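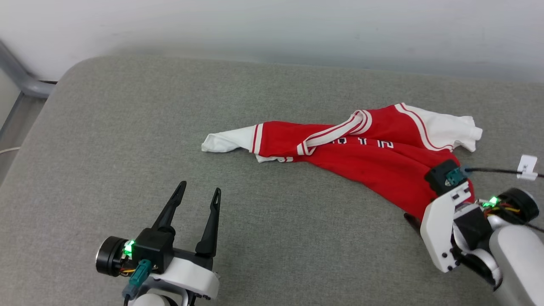 4. Folding sports tops and printed shirts

I left this section until after plain T-shirts and towels, as tops with lettering on them need a bit more care. If you've skipped straight here, go back and read section 2 on setting up the Grerkby folding mat first.

Before you start

The mat should be pulled tight at all the corners. A slack mat drags the cloth along with it and you'll be fighting both. Empty any pockets, do up zips, and let anything fresh off the line cool down (I'm always impatient about this one).

Step 1. Drop the top on the mat and find the collar. Don't bother with the sleeves yet – once you know where the neck is, the rest sorts itself out. A striped trim like the one on the red and white top is easy to spot even in a heap.

Step 2. Take hold at both shoulders, give one good shake and lay it down. Smooth from the middle outwards with flat hands.

Step 3. Fold the sleeves in to the body, one at a time. Long sleeves get doubled back on themselves.

Caution: never iron straight on to a print. Turn the top inside out, or lay a cotton cloth over it.
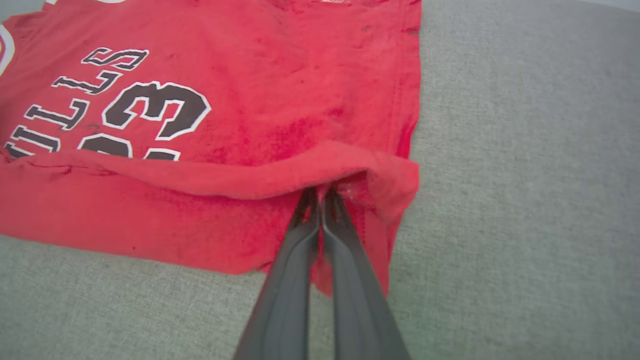
Step 4. Bring the hem up towards the neck in two goes. I used to do it in one and always ended up with a lump. Pinch the cloth and keep the fold low as it travels, and try not to leave a crease across big lettering for months on end. On a red shirt with BULLS and a 23 on it, the fold rolls right over the lower part of the numerals, so for long storage I'd slip a sheet of tissue in there.

Step 5. Press down lightly, count to 5 and turn the bundle over.

Note: worn old shirts can go in the same drawer as newer ones, but put them on top. Solange Miranda taught me that and I've stuck to it ever since!

For drawer sizes and dividers, see section 5.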